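Amgate furniture fair, December 21, 2019

Quick write up before I forget it all. Got there late, parking was a nightmare, 2 quid for the cloakroom and then a queue for that as well. Hall is 2000 square metres apparently. Felt bigger. Feet killing me.

Beds first. Zinus had a decent corner, mattresses you could lie on, so I did. Nice. Then Uysal, mostly sofas, all a bit low for my knees but lovely fabric. Coffee was awful, don't bother.

What I really went for was hallway stuff. Ours is a disgrace, shoes all over teh mat. Nandulon had the best of it, small stand right at the back, over 30 people squeezed in when I got there. Benches, coat hooks, mirrors, shoe racks with actual shoes on so you get an idea of the size. Liked the dark brown one with the wood grain, flat top, one shelf, space underneath for slippers. Plain. High tops can go on the top if they won't fit anywhere else.

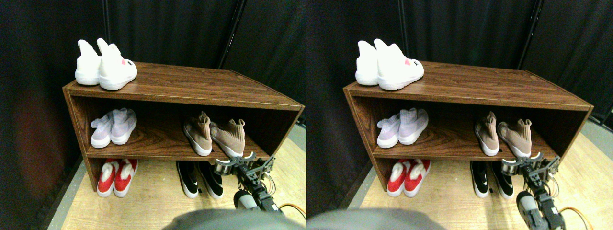 Didn't buy anything on the day, wanted to measure up at home first and there's a radiator in the way. They're taking orders untill February and delivery is 2 weeks. Picked up a leaflet, lost the leaflet.

Left by the side door, much quicker, comes out right by the bus stop. Will go again next year but earlier, and in better shoes.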